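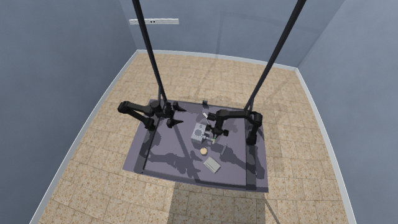 Print this page | E-mail this page

PRATBY STUDENTS REACH GRESTEL FINAL WITH TWO ROBOT ARMS AND NO ROBOT

Pratby College's robotics club has won a place in the final of the Grestel Cup, the inter-college contest in table clearing, with a pair of robot arms that exist only on a computer. The club will meet its first real ones in October, on the morning of the final, and has been asked by the college to be polite to them.

Thirty-eight teams entered this year's qualifying round, which is held entirely in simulation. Each was sent the same virtual table, the same two arms and a changing handful of small objects, and was told to write a program that would put everything in its proper place without dropping it, crushing it or knocking the other arm's elbow. Pratby finished fourth. The top six go through.

The task sounds like something a parent might shout up the stairs, and the club has found that it meets with much the same response. Over the summer term its program, named Jang after the fermented pastes in the lunchboxes of the two students who wrote most of it, was run 382 times under full contest rules. It cleared the table for the first time on run 211. On run 212 it picked up one object, carried it with great care to the far side and let go of it over the floor.

"We had told everyone about run 211 by then," said Ah-rin Ok, the club's captain, who is in her second year of the engineering course. "Some people had come over to watch. I would like it noted that the arm was very gentle about it."

The club has 23 members, up from nine last year. The increase is put down partly to the success of Jang and partly to the computer room being the warmest in the building. Members divide into those who work on seeing (what is on the table, and which way round it is), those who work on moving (how to get an arm there without meeting the other one) and those who work on deciding which arm should go first. The third group is the smallest and has the most arguments.

Two arms turn out the work faster than one only if they can agree who is doing what. Early versions of Jang gave each arm its own half of the table, and that worked well until something was placed in the middle, when both reached for it. The next version made each arm wait for the other. It scored nothing in 15 minutes and was admired by several members of staff for its manners.

The version that qualified lets the arms bid for each object. Whichever can reach it with the least bending wins, and the loser moves back and keeps still. Do-yoon Ki, who wrote the bidding part, said the idea came from watching his family decide who would answer the door.

"In our house it is whoever is nearest, unless they are pretending to be asleep," he said. "I left out the pretending. One of the arms seems to have found it again without me. If it has lost three bids in a row it sometimes does not enter the fourth, and I still have not found the line that causes it."

He has until October to do so.

PRACTICE, OF A SORT

Simulation has been a kindness to a club whose equipment cupboard holds one soldering iron and a trolley. A dropped object in the simulator can be put back with a key press. An arm driven into the table at full speed leaves no mark on either, and by the club's own log Jang did this on each of its first six evenings. The log gives the cause of one such collision as "enthusiasm".

It also has its limits. Simulated grippers do not wear, simulated cables do not snag and the simulated sun does not come in low through the window at four in the afternoon and persuade the camera that half the table has gone. The final will have all of these. The organisers are also keeping back the list of objects to be cleared, beyond a promise that none of them will be alive or food.

To prepare, the club has been making its own simulator less comfortable. The lights are moved between runs so that the arms' shadows fall across the things they are trying to pick up. Objects are nudged, turned at awkward angles and set close together. Friction is raised or lowered without telling the students on duty, a job that has attracted more applicants than any other in the club.

"The shadows were the worst," said Ok. "For two weeks Jang kept trying to pick up its own. It never dropped one, to be fair to it."

Progress since qualifying has been steady and uneven by turns. Flat things are still hard. A gripper coming down from above needs something to close on, and an object lying flush with the tabletop offers it very little. The present answer is to slide the thing towards the edge with one arm and take it with the other, a move the students call the tablecloth. It works well enough to be kept in and badly enough that there is a rule against filming it.

SUPPORT

The club's travel to the final, and a loan of one second-hand arm for the three weeks beforehand, are being paid for by Rekdale, the packing machinery firm on the Pratby ring road, which has given £3,000. In return the firm's name will appear on the team's shirts. It asked to see the program at work before deciding, and was shown a run in which both arms performed faultlessly for four minutes and then shook hands, a thing no one had asked them to do and which held them fast until the time ran out.

Rekdale said it had machines that did that too.

The loaned arm will be set up in the old print room, where the floor is level and the door is wide enough. As there is only one of it, the students will rehearse with the real arm on one side and a first-year with a pair of kitchen tongs on the other. Auditions for the tongs have closed.

WHAT HAPPENS IN THE FINAL

Each of the six teams has three runs of ten minutes on the contest table at Grestel. Points are given for every object correctly placed, and taken away for drops, collisions and any touching of the table by a human being. Programs may be altered between runs, though not during them. The best two runs count. Teams are given an hour with the arms beforehand to check that left is left.

Last year Pratby came thirty-first in the qualifying round, with a program that sent both arms neatly to their starting positions and ended there. The college described the result at the time as a firm base to build on.

The final is open to the public and entry is free. Spectators are asked not to applaud until an object has been let go of, following an incident at last year's event.

The club meets in the computer room after lessons and takes new members all year, with or without experience of programming. Students at the college who would like to join should come along at half past four and sit at any machine that does not have a note on it.

NOTES FOR EDITORS

Pratby College is a sixth-form college offering A-level and technical courses.

Jang is written by students of the college. It is pronounced to rhyme with "song", or near enough.

Ah-rin Ok and Do-yoon Ki are available for interview outside lesson times. Requests should go to the college press office. Do-yoon would be glad to hear from anyone who has seen an idle arm before.

A demonstration in the simulator can be arranged for visiting journalists. Please allow an hour, as the first run is not always the one we would like you to see.

ENDS

Print this page | E-mail this page

We use cookies to remember your settings and to see which pages are read. By carrying on using this site you agree to this. Accept | Change cookie settings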